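Bamboo mat in a hot bedroom, worth it?

rachid_morsy
Top floor flat in Tusolthorpe, bedroom is stuffy until November. Is a bamboo tile mat cooler than cotton? The Taltia one is 900 by 1900 mm.

hadgu15
Yes. We've used one for 7 summers, straight over the sheet.

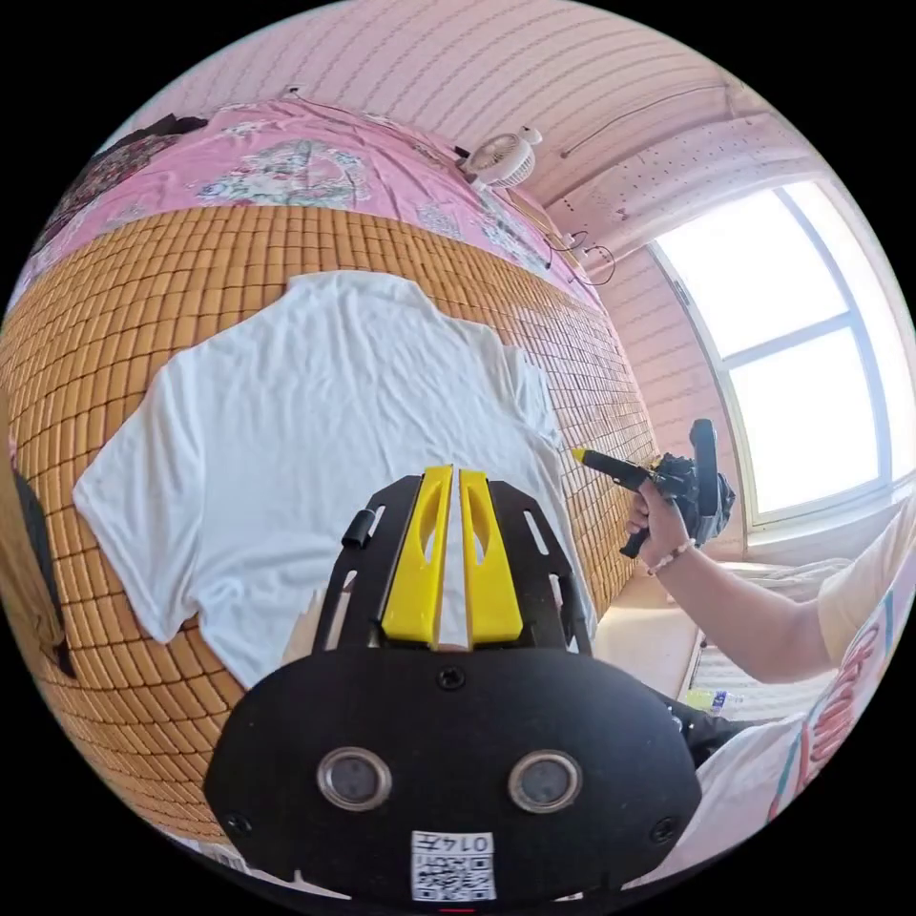
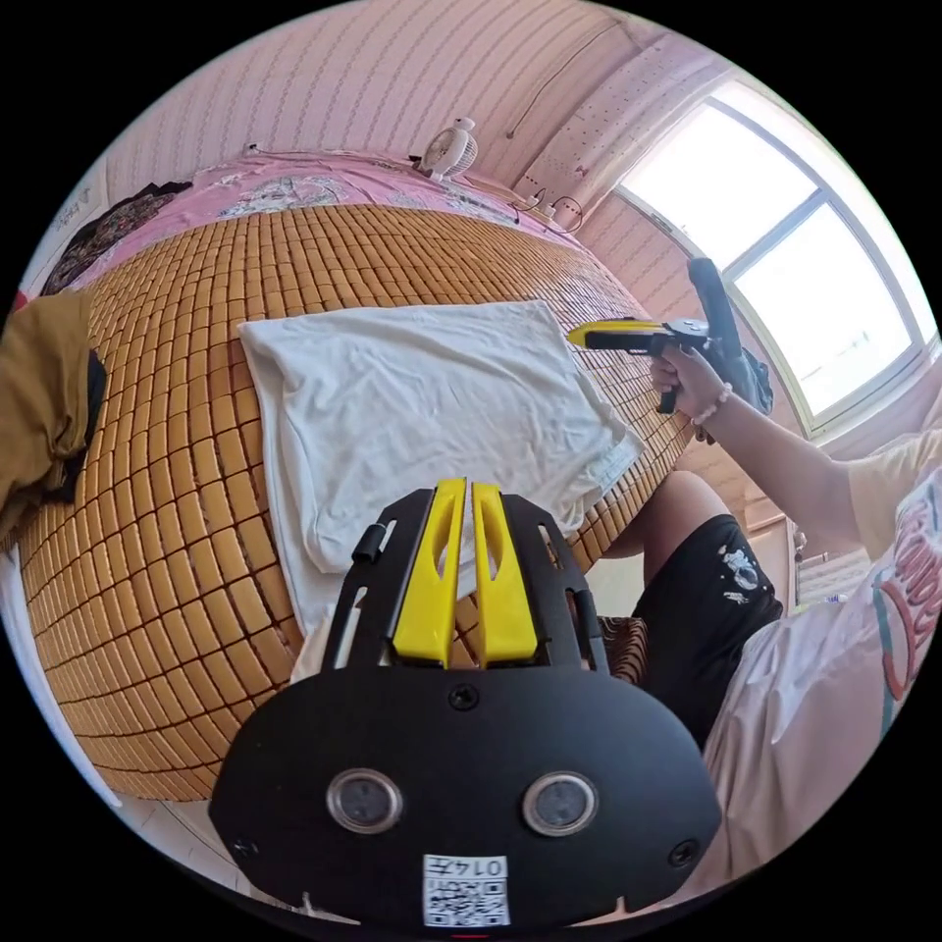 Same bed:
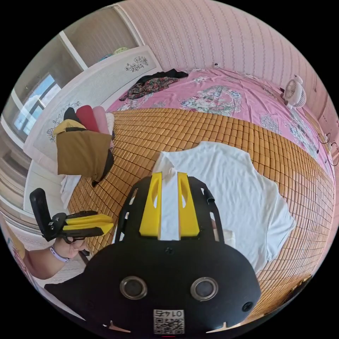
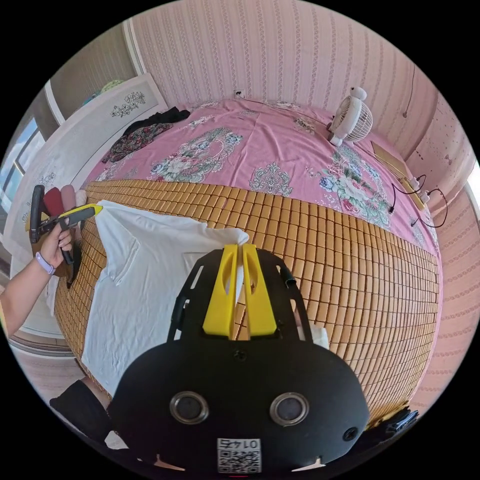 Berhanu Tilahun disagrees. Tiles pinch, he says, and a decent fan does more for less money.

rachid_morsy
Got a fan. It just moves warm air.

hadgu15
Wipe the mat with a damp cloth first. Ours doesn't pinch.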